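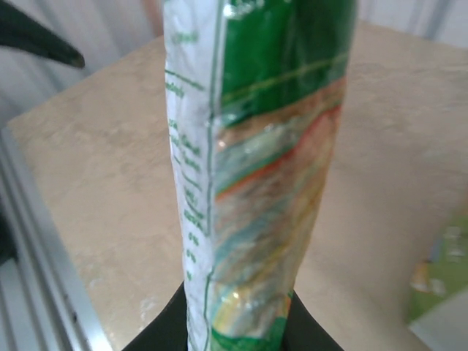
Snack shelf opens at the Vondari reading room

Great news for anyone who has ever tried to get through a long afternoon of study on an empty stomach: the reading room at Vondari now has its own snack shelf! It opened on 10/11/2023, right beside the front desk, and it was already doing a brisk trade by lunchtime.

The idea came from Manaia Grimshaw and Phúc Ninh, who run the evening homework club and were tired of watching kids dash across the road for chips. They raised some 900 dollars at the March book sale, enough to pay for the shelving and the first few orders. Bagged snacks get the top two rows, with fruit and granola bars underneath, where the smaller readers can reach them.

"I love that you can just grab a bag and get back to your chapter," said Bereket Feyisa, who had come in with his 3 nieces. "They've been talking about it all week!"

Everything is priced low, and the money goes straight back into restocking. Eating is fine at the 4 big tables by the windows, but please keep food away from the computers. Suggestions for the next order can go in the green box at the desk, and yes, popcorn has already been requested (many times).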